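Sandcombe Help Pages > Automation > Grippers and arms

Which gripper for mixed small parcels, and where to put the camera?

Posted by plarell_user on Friday, January 31, 2025
Tags: gripper, suction, head camera, barcode, parcels

Good day to all. I would like to ask for advice about a comparison which I must prepare at my work. English is my third language, so please excuse some clumsy sentences.

We have a small parcel room with grey metal shelves. The back of each shelf is a perforated panel, full of small round holes. The task is simple for a person: take one parcel from the shelf, turn the label so that it can be read, and put the parcel back. We want to try the same task with one arm, a Plarell controller, and one of two grippers. The first is a two-finger gripper from Trirnora, with an opening of 115 mm. The second is a suction head with four cups, from Pellegrini.

Before we buy anything, I have been studying how a person does it, seen from head height, because I plan to put the arm's main camera at the same height. The small parcels worry me most. They are soft, the wrapping is wrinkled, and the label covers most of the front. 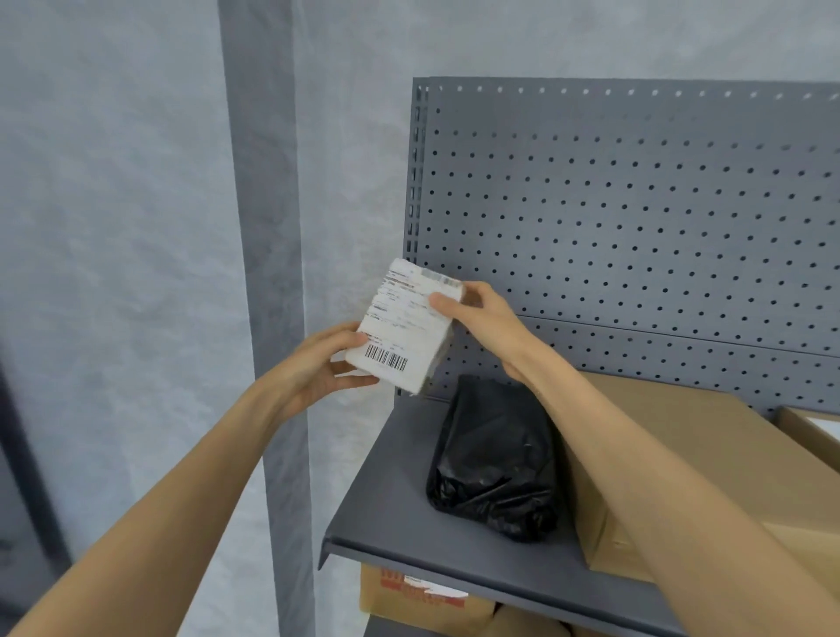

What I have tried until now

With a borrowed suction head I did 22 lifts on a bench. Cardboard boxes were no problem. The bags in black plastic were bad: the cup pulls the plastic, the plastic folds, and the air comes in. Two-finger grippers I have only tried by hand, with a printed model of the fingers. They hold a bag well, but I do not know how they will go in between two parcels which stand close together.

My questions are these. Is it reasonable to choose only one gripper for both kinds of parcel? And is one camera at head height enough to read the barcodes, or must I add a second one near the wrist?

The heaviest parcel we accept is 16 kg, but for the test I can leave out the heavy ones.

pegboard_pete

Suction. Everybody in parcels uses suction. Buy bigger cups and more vacuum and stop worrying.

slow_and_steady

I do not agree fully with the reply before mine. Bigger cups help on flat cardboard, but on a loose bag they can be worse, for the larger cup needs a larger smooth area and a wrinkled bag does not have it. If you stay with suction, ask for soft cups with two or three folds (bellows cups), and choose a pump with high flow. High flow forgives a small leak. High vacuum alone does not.

About the fingers, I would look well at how people use two hands. With a box, one hand usually takes an upper corner and the other goes to the lower part and carries. One arm cannot copy this.

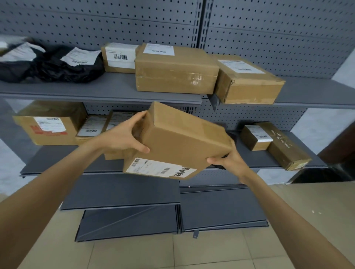
For a box of this size I would let the suction head take the largest face and keep the movement slow when it tilts. The label is then a problem, as the cups may cover the barcode. You can try to pick beside the label, or you can read the code first, while the parcel is still on the shelf, and pick afterwards. We do the second, and it saved us much trouble.

For the camera: one at head height is good for finding the parcels, but I would not trust it for the codes on the lower shelves. The angle is too flat there. Put a small second camera at the wrist, with fixed focus at 300 mm, and bring the arm to that distance before each reading. Also make a calibration again each time somebody moves the shelf. The small holes in the back panel confused our depth camera in the beginning. We covered one section with plain card and compared, and the difference was easy to see.

As for only one gripper: for a first test, yes. Take suction for the boxes and leave the bags for a second round with the Trirnora fingers. If your controller permits a tool changer, ask the price now and not in May, when you will already have the cables in the wrong place.

plarell_user

Thank you both. The idea to read first and pick afterwards I had not considered, and it does not cost anything. I will order the bellows cups and try them on the black bags before I decide about the tool changer. Does somebody know if the Pellegrini head accepts cups from another maker, or must I buy an adapter?

slow_and_steady

Ours needed an adapter, but it was an older head. Measure the thread before you order.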